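Birnent Offices Say Goodbye to the Paper Cup, Sort of

Staff at the Birnent town offices were told Monday that paper cups will disappear from the second-floor break room by April, ending an arrangement that has outlasted three mayors and one carpet.

The town buys 2000 cups a month for a building where 52 people work. A memo dated 16/12/2019 and taped to the refrigerator asks employees to bring a mug from home, wash it, and take it back to their own desk. The last part is underlined twice.

"We looked at the bill and then we looked at the sink," said Latifa Hegazy, the office manager. "I'm more worried about the sink."
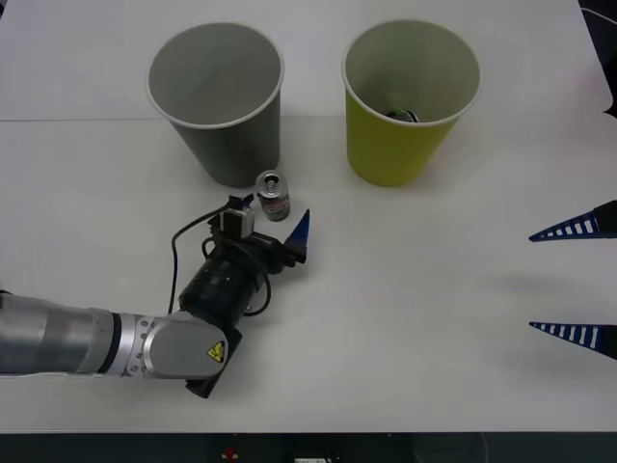
By Emmanuel Nyaga | Town Desk

Cups come in gray and yellow-green, and over the years the colors have taken on meaning. Planning drinks from the gray. Parks and Recreation drinks from the yellow-green. Payroll takes whatever is closest and has been spoken to.

The switch should save up to $279 a month, according to the memo, which does not mention the cost of the dish rack, the second dish rack, or the sign asking people to empty the dish rack.

Ragnvald Ljungberg of the permit office has already brought in his mug, a brown one the size of a flowerpot. He said he supports the change but would like to know who is going to buy the sponges. The memo says sponges will be handled "at a later stage."

Visitors will still get paper – the town feels it would be rude to ask someone paying a parking fine to bring dishes. Those cups will be kept in a locked cabinet at the front counter, and Brahim Samir at reception will have the key. He has asked for a second key in case he is at lunch.

Comments on the plan can be left in the suggestion box, next to the microwave.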